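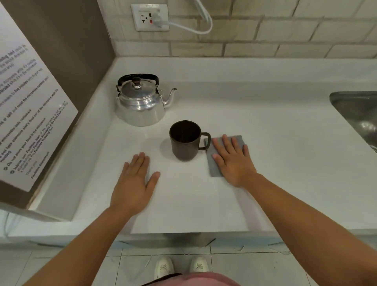

A mug, a kettle and a grey cloth on a white kitchen counter.

Why does a kettle have such a long nose?

Almost every kitchen has a kettle. It is so common that we forget to look at it. But a kettle is a clever thing, and each part of it has a job.

The body

Many kettles are made of metal. Metal lets heat pass through it quickly, so the water inside becomes hot in a short time. A shiny metal also works a little like a mirror. If you look at a round kettle you can see your own face in it, very wide and funny. This happens when a mirror is curved and not flat.

The handle

Metal that lets heat pass quickly is useful for water, but it is bad for fingers! For this reason the handle is often made from another material, such as plastic or wood. Heat travels slowly in these. The little knob on the lid is often made in the same way.

The spout

The long nose of the kettle is called the spout. The water in the spout is always at the same height as the water in the body. When you tip the kettle, the end of the spout comes lower than the water, and the water runs out. A thin spout gives a thin stream, and this is easier to aim.

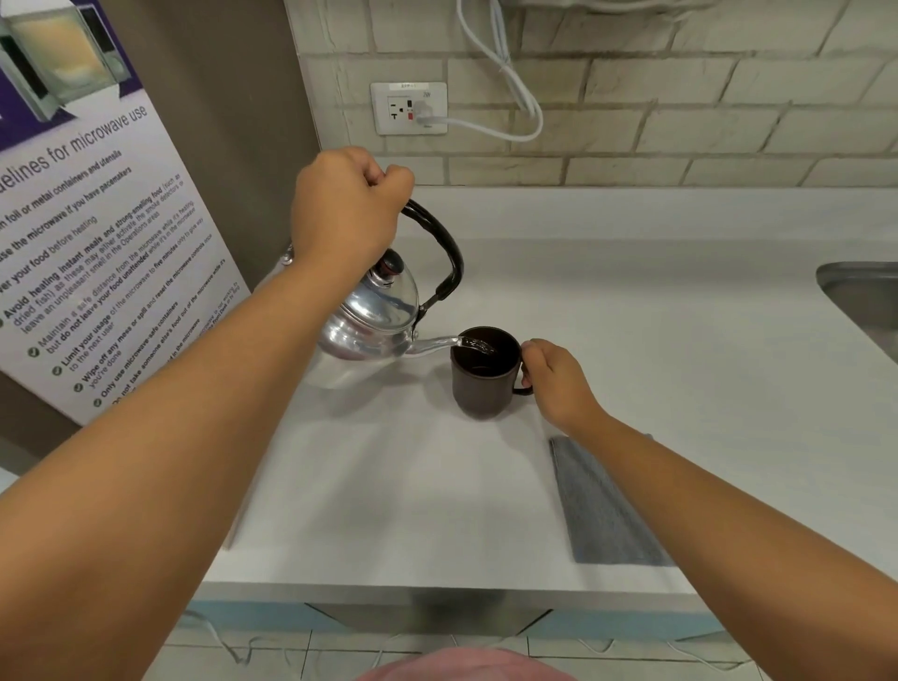 The kettle is tipped and a thin stream of clear water falls into the mug. The other hand holds the mug by its handle.

Why do we hear a sound when we pour?

When water falls into a mug, it makes the air inside shake a little. Our ears hear this as a sound. While the mug is filling, there is less and less air above the water, and the sound becomes higher. Some people can tell with their eyes closed that a mug is nearly full.

Try it yourself

You need a small jug of cold water, a mug and a cloth. Please use only cold water - hot water is a job for a grown-up.

1. Put the mug on a flat place near the sink.
2. Pour slowly and listen. Does the sound go up?
3. Stop before the water reaches the top.
4. Wipe the drops with the cloth.

Now try again with a tall glass. Is the sound the same as before?

Words to remember

Spout: the tube where the water comes out.
Steam: water that has become a gas.

Text: Madhu Uniyal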